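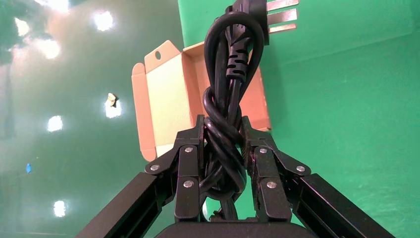 Davoud Ranjbar
Robots and Machines writer

Can a Robot Learn by Copying?

You may have heard that robots can teach themselves anything now. Don't believe it too quickly. Most robot arms that "learn" need to be given examples first, and somebody has to make them.

Take a power cord and a cardboard box. You could put one in the other while talking to a friend. A robot arm starts out knowing nothing about cords. They bend and they flop, and they never sit the same way two times in a row.

So people guide the arm through the job while a computer saves what the cameras see and how each joint moves. One try from start to finish is called an example. At Nodus, a robot lab in Ledesma, the cord job has 2160 of them. How many did you need when you learned it? Maybe 2.
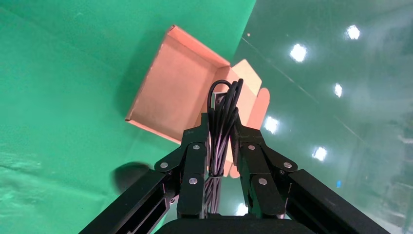 Black cables held between two gripper fingers, with the open box behind.

Next, a computer program hunts for patterns in all those examples. Then the arm tries alone. The lab says its arm gets the cord into the box 68 times out of 100. That sounds pretty good – until you ask which cord, which box and which table. If they are the same ones it practiced with, the arm may only be good at that one spot in that one room.

A careful scientist would change something. Swap in a bigger box, or turn off half the lights. If the score drops a lot, the robot has learned less than the ads say.

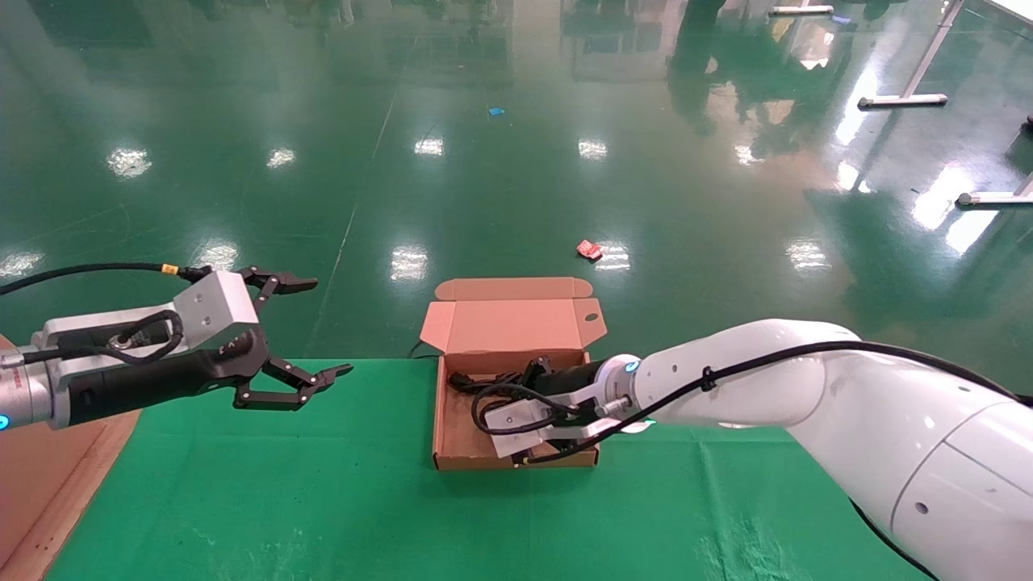
Ayman Mansour thinks I am being too hard on the arms. Babies drop spoons for months, he says, and we still call that learning. Fair enough, but a baby who learns to hold a spoon can soon hold a crayon too. I would like to see the arm try a crayon.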